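## 4. How sewists talk about shrinkage

I came into this part of the project expecting arguments. Anybody who has hung around a sewing board for more than an evening knows that prewashing is the topic that gets people typing in capitals, and I figured the 39 threads I pulled from the Wirnetora boards would be one long fight between the washers and the non-washers. There is some of that (I'll get to it), but most of the 541 messages are a lot gentler. People tell stories. They tell the one about the curtains, or the one about the linen pants that came out of the dryer fitting a ten-year-old, and then somebody else tells a worse one.

So this section is mostly about stories. I leave the numbers people give for shrinkage until Section 5, where I can set them next to the care labels.

### 4.1 The disaster story

The disaster story has a shape, and it hardly ever changes. The writer buys something nice, usually nicer than usual. The writer is in a hurry. There's a wedding, or a baby shower, or the cold weather is coming. The fabric gets cut straight off the bolt, the thing gets made, everyone loves it, and then it meets warm water. The last line is almost always about what the garment became afterward: a dust rag, a doll's dress, a cushion cover for the dog.

What struck me, reading these in a row, is how little blame gets handed out. Early on I had a code for "blames the maker" and another for "blames the store," and I ended up barely using either. The water gets blamed! Or the dryer does, as though it had acted alone. One writer describes her flannel as having "made up its mind." I love that line, and I also think it tells us something. Shrinkage gets treated like weather. You can dress for it, but you can't be all that guilty when it rains on you.

The stories also travel. I found the same basic tale about a wool skirt told by different writers in 3 threads, each time with a different cousin in it. I don't take that as dishonesty. Folks who study kitchen talk and garden talk describe the same kind of borrowing, and a good warning is worth passing along even if the cousin has to be swapped out.

### 4.2 The squaring-up advice

Right after a disaster story you nearly always get advice, and it comes in two flavors. One is about washing: hot or cold, dryer or line, vinegar or no vinegar. The other is about getting the cloth flat and square once it's dry, and this second kind surprised me by how much of the conversation it takes up. A lot of writers seem to feel that washing is only half of the chore. Cotton comes off the line with its grain all skewed, they say, and you might as well not have bothered if you cut it that way.

This is also where tools come in. Writers mention cardboard cutting boards, masking tape on the dining table, a tile floor with good grout lines (a favorite, and a cheap one), and printed grids like the sheet in Figure 1. The Achari pattern leaflets that several writers learned from tell you to line the selvage up with something straight and leave it at that, so people fill in the rest from whatever they have in the house.

**Figure 1.** Printed grid sheet laid flat on a white tabletop, with folded fabric.
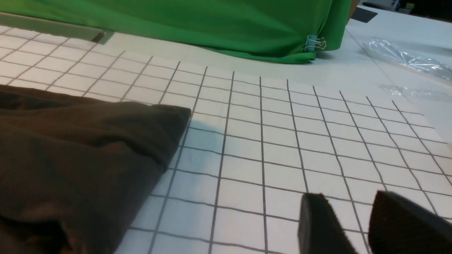

Ánh Mạc read a draft of this section and told me I was being too kind to the squaring-up crowd. In her view a lot of that advice is really about showing that you were taught properly, and plenty of the people giving it cut their own everyday things on the bed with the cat helping. She thought I should go back and look at who gets advised, and how often the person had asked about grain at all.

I went back, grumbling a little, and she had a point. In thread after thread the first message asks something quick and practical (can I skip the wash if it's only a tote bag?) and by the fifth or sixth reply we're deep into pulling threads and steaming on the bias. The person who asked often just disappears. Sometimes she comes back with a thank-you and a picture of the finished tote, no mention of grain anywhere, and gets a row of hearts for it.

I still wouldn't go as far as Ánh does. Some of the longest squaring-up messages are addressed to beginners by name and they're patient, even tender, with lots of "you'll feel it when it's right." If that's showing off, it's a pretty generous kind. But I did split my original code in two, one for grain advice that was asked for and one for grain advice that just showed up, and the rest of the paper uses the split version.

### 4.3 The people who don't wash

The non-washers deserve their own space. They are fewer and they write shorter messages, and they tend to open with an apology. "I know I'm going to get yelled at" is close to a standard greeting. Then comes the reason, and the reasons are perfectly sensible on the whole: the sizing in new cotton makes it crisp and easy to cut, the quilt is supposed to crinkle, the coat is going to the cleaners for its whole life anyway.

Quilters are the exception to the apologizing. They say it plainly and move on, and a long Nulline thread that I read for comparison (it isn't in the main set) has the same easy tone. My guess is that quilting has two respectable traditions here, and you can belong to either one without explaining yourself. Garment sewing has one tradition and a bunch of people quietly breaking it.

I'd want interviews before leaning on that very hard. Messages only show me what people were willing to type in front of each other, and I suspect a few of the loudest washers have an unwashed remnant or two already cut and pinned.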